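Londberg shared workshop announces two-armed machine, asks for a bigger table

2021-04-27 | 3 min read | 48 shares | 5 comments

LONDBERG – The Nergate Shared Workshop is pleased to announce that its home-grown two-armed robot, known to members as Okent, will be open to public viewing at the workshop's August open house. Okent handles gift bags and soft toys. Members had originally voted for a machine that would do the dishes, and the workshop regrets any disappointment.

The build started with a pair of arms, a grant application and a level of confidence that hasn't been seen in the building since. The grant was declined. The arms stayed, and members chipped in for wiring, brackets and a great many cable ties. Total labour to date stands at 200 hours, a figure that leaves out time spent looking for the good screwdriver.

Current work centres on the paper bag. To a person, a paper bag is a solved problem. To a pair of grippers it is a thin-walled box that folds when it is held too firmly and wanders off when it isn't, with two handles that go wherever they please. The aim is to steady the bag from both sides so that it keeps its shape.

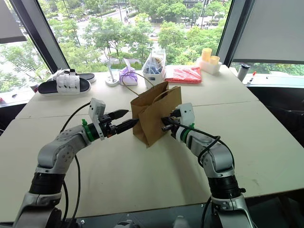 Okent's grippers at either side of a kraft paper bag on the workshop's window table.

The green bands at the wrists have drawn more questions from visitors than the control software, which took most of the winter to write. Members have accepted this.

The software, called Yaman, runs on a second-hand desktop computer under a bench. It takes in the view from the wrists and decides how far to close the fingers. Earlier versions knew two settings, "open" and "regret". The present release is a good deal more moderate, and its grip settings can be changed without restarting the whole system, an improvement that came as a relief to everyone who had been restarting the whole system.

Soft toys were brought into the program as the second test item. They are cheap, they don't shatter, and they have no consistent shape from one grasp to the next. Plush also squashes before it resists, so the moment of contact is hard to judge. The workshop keeps its toys in bright colours for ease of finding them under furniture.
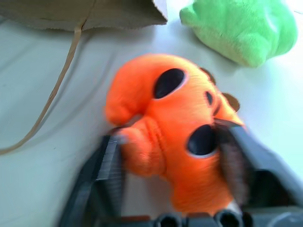
An orange plush toy between the fingers, as seen from the wrist.

Version 59 of the grasping routine is now in use. Versions 1 through 58 are archived on the workshop's server and can be consulted by anyone with a free evening and low expectations.

Okent will be shown throughout the open house, and visitors may bring their own paper bag for it to try. Please empty it first. Glassware, eggs and family heirlooms will be politely turned away at the door. Children are welcome behind the tape, as are adults, who in past years have needed more reminding.

The workshop is also looking for donations of clean kraft bags with the handles still attached, and for a larger table. Offers of a dishwasher will be considered.

About the Nergate Shared Workshop

The Nergate Shared Workshop is a member-run space in Londberg with tools for wood, metal, textiles and electronics. New members are taken on year-round after a safety session and a tour, including the cupboard we don't open.

Media inquiries can be left at the front desk during opening hours.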